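Sort-and-swap morning returns to Prulton

Good news for anyone with a drawer full of leads they can't quite bring themselves to throw out! The sort-and-swap table is back at the Skistell rooms in Prulton on 28th November, and this time it runs for 5 hours, with tea on all the way through.

The first one, in July, brought in 456 bits and bobs, and 284 of them went home with somebody new the same day. Spare cables did best by a mile, followed by unopened packets of all sorts and rolls of this and that (one man from Clondum left with an armful and looked delighted).

"People kept saying they'd only come to drop things off," said Bit-na Jang, who runs the table. "Then they'd spot something in a box and off they went. I love that bit."

The rules are the same as before. Packets should be sealed, cables should be coiled and held together somehow, and anything that plugs into the wall needs to go to the testing desk by the door first. Boxes are very welcome too, the bigger and sturdier the better, as we ran short of them last time.

There are 6 tables this year, one of them just for children's craft things. Doors open at ten, entry is free, and the Tolentino Street car park is open all day. Bring a bag!

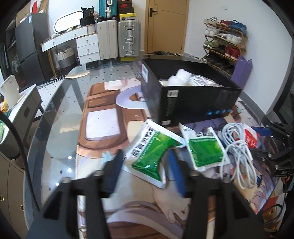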